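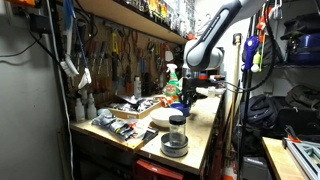 The near end of the bench, with the small-parts tray at left.

Gotness Flat-Pack Workbench: Review
September 9, 2023
By Eilidh Carnegie

The Gotness is a flat-pack workbench aimed at people with a small shop and no wish to build their own. It sells for $224 without the drawer unit. I put one together in February and have used it since then for light assembly, sharpening, glue-ups and a certain amount of sawing it was probably not designed for.

The top is 69 inches long. It is made of glued-up softwood strips and comes sanded but unfinished. The legs are softwood too, joined in pairs at the factory, so the buyer only has to attach the long rails, the shelf and the top. All hardware is in one bag, sorted by size into smaller bags with printed numbers. The numbers match the instructions except in step 4, where the drawing shows the short bolts and the text calls for the long ones. The text is correct. The short bolts will start in the barrel nuts but catch only a couple of threads.

Assembly

Two people can do it in an afternoon. One person can do it if the leg frames are propped against a wall while the first rail goes on. The supplied hex key is soft and I rounded it off on the third bolt. Use your own.

The predrilled holes lined up on seven of the eight rail joints. On the last one the barrel nut hole was drilled too shallow by the thickness of a fingernail, and the nut sat off the bolt's center line. I deepened it with a hand drill and a tape flag on the bit. Tapio Saarela, who bought the same bench a month after I did, had no bad holes but found one foot short. He shimmed it with a scrap of hardboard and it has stayed put.

Check the frame for square before the final tightening. Measure both diagonals at shelf height. Mine was off by 3/16 inch with all bolts snug, and one strap clamp pulled it in.

Flatness

With a straightedge laid lengthwise, the top showed a hollow of 1/32 inch near the middle on the day it was assembled. Across the width it was flat as far as my feeler gauges could tell. By early summer the hollow had grown to just under 1/16 inch, and a slight cup had appeared at the end nearest the door. That is acceptable for assembly work. Anyone planning to hand plane on it should expect to flatten it first and then again after a year.

The top is fixed to the rails with screws through plain round holes. Solid wood changes width with the seasons and these holes leave it no room to move. I took the screws out one at a time, lengthened the front row of holes into slots with a round file, and put them back with washers. It took under an hour. Gotness should be doing this at the factory.

Stiffness

Side to side, the bench is good. The long rails are deep and the bolts pull up tight. Front to back it is weaker. Sawing across the top produces a visible sway at the free end, and a heavy mallet blow anywhere except directly over a leg makes everything on the shelf jump. Adding weight helps a good deal. I put 90 pounds of bagged sand on the shelf and the sway dropped to a level I no longer notice.

The bolts need attention in the first weeks. I retightened them three times before they stopped moving, the last time at the end of March.

Finish

The instructions recommend two coats of oil and do not say what kind. I used Boychuk bench oil, thinned for the first coat and straight for the second, on all faces including the underside. It dried overnight. Yellow wood glue pops off it with a scraper, and coffee leaves a ring if it sits for an hour. Aicha Abou Zeid used a water-based clear coat on hers and reports that glue grips it harder, although it marks less.

The edges of the top come sharp. Break them with a block plane or 120-grit paper before oiling, or they will splinter at the front where clamps go on and off.

Vise and storage

No vise is included. The underside has pilot holes for the Gotness front vise, which I did not buy. A Junstead 6-inch vise fits with a 3/4-inch spacer between its casting and the top, and longer lag screws than the ones in the box. The pilot holes do not match, so new ones are needed.

The shelf is thin plywood in two pieces, supported at the ends and by one center cleat. It holds the sand with a small sag. The optional drawer unit runs on wooden slides that bind in damp weather – wax fixes this for a month or so.

Compared with the Cisov

The closest competitor is the Cisov, which costs more and has a steel base. I used Afshin Azimi's for a weekend. It sways less and went together faster, but the top is thinner and faced with something that chips at the corners, and it can't be planed flat again. For metalwork or electronics I would take the Cisov. For wood I prefer the Gotness, with the screw holes slotted and weight on the shelf.

Rating: 3.5 out of 5. Half a point came off for the screw holes and a full point for the front-to-back sway.

Contact the reviews desk | © 2023 | Back to top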